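Do color-catcher sheets keep black pants from fading?

Asked in Laundry and Fabric Care

My black pants go gray after 11 washes or so I'm told, and a box of Florel sheets costs more than my detergent. The label says they "lock in dark shades." I have my doubts. Has anyone tested this, or is it all marketing?

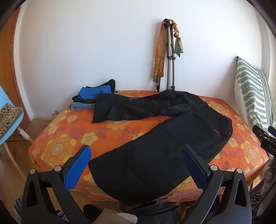 Nanami Noguchi: They work great, I use 2 per load and my blacks still look new. Just buy them.

Answer from Balakrishnan Menon

"Look new" compared to what? A catcher sheet grabs loose dye already floating in the water. It may keep your socks from turning gray. I don't see how it puts any dye back in the pants, and I've yet to see a box that explains it.

What fades black cotton is mostly rubbing, hot water and sun. Turn them inside out, wash cold, short cycle, and skip the dryer. 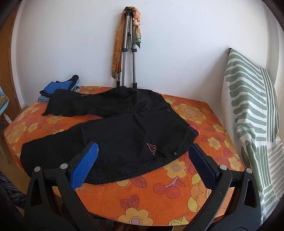
I'd be just as careful with the "dark wash" detergents. Cuvlow wants extra for theirs, and I couldn't tell it from the plain kind over a whole winter. Maybe your water is different – mine is hard.

Vinegar won't "set" the dye either, whatever your aunt says.

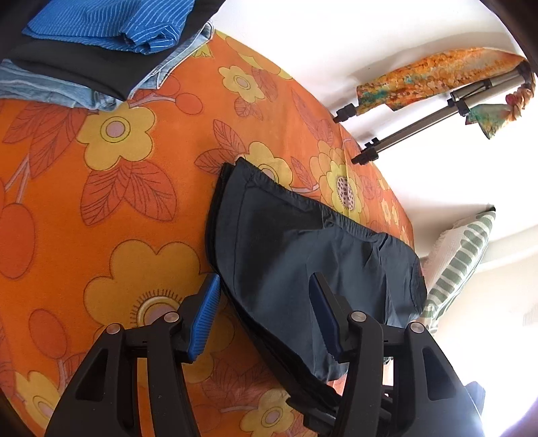

Braston, 10/22/25

Update: still using plain detergent. Still not sold on the sheets.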